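3.2 Objects without a name

Most of the 200 household items in our survey gave no trouble: a mug is a mug, and respondents said so. The difficulty lay with the taped things. Every drawer in Hustudstead seems to hold at least one, and few owners could tell us what was under the tape.
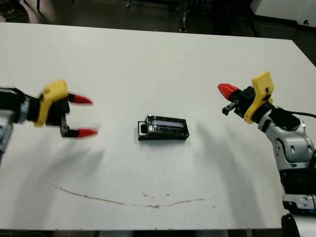
Figure 4. Small black object with a glossy strip along its top, on a white table.

Asked to name the object in Figure 4, respondents offered 14 different nouns, among them 'battery', 'box' and 'the thing'. The last was given with the most confidence. The small loop at its left end drew two further suggestions, both of which we have left out of the coding scheme. The stain on the tabletop was named at once and by everyone — as a stain.

We then turned to containers, on the view that people who cannot say what a thing is may still know where it lives.
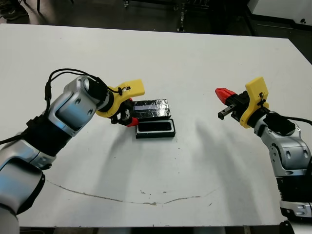 Planthorpe, August

With an open black tray set parallel to a taped block of much the same length, 20 respondents who had refused to name the block now called it 'whatever goes in there'. We take this up in Section 4, where the tray, sadly, proves no easier to name.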